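A Day Out With the Robots

Once a year, in March, the robot lab at Skeltinar opens its doors and lets ordinary people wander in. You get a sticker, a map and a cookie. The cookie is quite small. The robots make up for it.

If you have seen robots in movies, prepare yourself. None of the ones at Skeltinar can fly, and none of them want to rule the world. Most are busy learning to tidy up, a job you may have been avoiding since breakfast.

What is a robot arm?

A robot arm is a machine that bends, a bit like your own arm, with motors where you have muscles. On the end is a gripper. Your hand has five fingers. Many grippers have only 2, so picking up a pencil is like doing it with a pair of kitchen tongs. Try it at home. Then try it with a wrapped toothbrush, because that is what the arms on the Brollon table were dealing with.

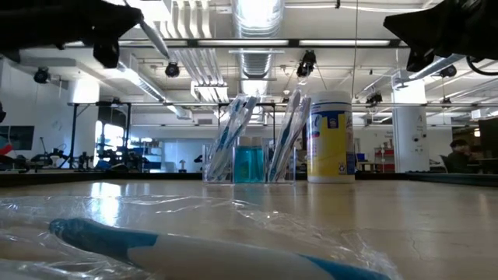 Why toothbrushes?

Grown-ups at the lab get asked this 70 times a day, and they still answer politely. A toothbrush is long, thin and light. Put it in a plastic wrapper and things get worse. The wrapper is slippery, it crinkles into a new shape whenever it is touched, and it shines. Shiny things are hard for a robot's cameras, which can mistake a bright reflection for part of the object. You have never been fooled by a wrapper in your life, so feel free to be smug.

How does a robot learn?

Very slowly, and with a lot of help. At Skeltinar, a person steers the arms through a job while a computer records every move. Then they do it again. One tidying job was recorded 279 times before the arms had a go by themselves. Imagine being shown how to make your bed 279 times. You would run out of excuses.

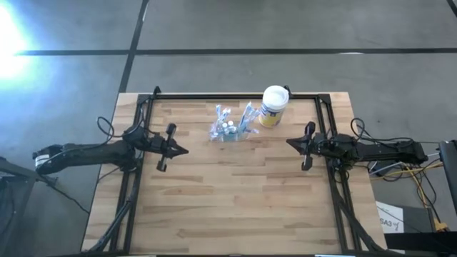 Two arms are handy because some jobs need one hand to hold and the other to do the work. Think of opening a jar, or putting on a sock. The tricky part is teamwork, since each arm has to keep out of the other's way. On the Brollon table they sit on opposite sides, facing each other, with the cup of toothbrushes between them and toward the back. Both can reach for the middle, and that means both can also bump into each other in the middle. If you have ever shared a back seat, you know the problem.

Try it yourself

You need a friend, a cup, 12 pencils and two pairs of tongs. Sit across from each other and put all the pencils in the cup, using only the tongs. No talking, as robot arms don't chat. Now do it with one eye closed.

If you visit

Stay behind the rope, ask lots of questions, and save some energy for the Kasta room upstairs, where a wheeled robot called Swati delivers mail to the wrong desks.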